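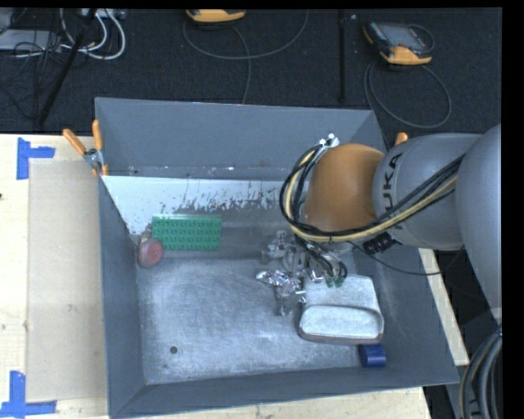 Kieran Geraghty reckons any big metal bin will do for toys and odds and ends, and that I paid too much for mine. He left that under my last post, and he might be right about the money – the Zindarside tub was $61 – but I've had it in the workroom since March and I'm still pretty fond of it, so let me have my say.

First up, the sloping sides. I thought they'd annoy me, but they're great! Stuff slides down to the floor of the bin and you can see most of it without tipping the lot out. Brick baseplates lean up against the slope quite happily, and a little hinged tin can sit open on the bottom so the fiddly bits have somewhere to go (I've got 2 tins now, both from the op shop).

What I don't love is the finish. The grey on the walls is fine, but the bare metal floor scuffs if you so much as look at it, and mine has gone cloudy with fine scratches. There's also a small round hole in the floor, so don't go tipping beads straight in. Ask me how I know.

It's noisy too. Drop a handful of blocks in while someone's napping and you'll hear about it. I cut a bit of felt for the bottom, which helped heaps until the dog found it.

Would I get another? Probably, if Amton had them on special. I'd give it 8 out of ten, and Kieran can keep his cardboard box.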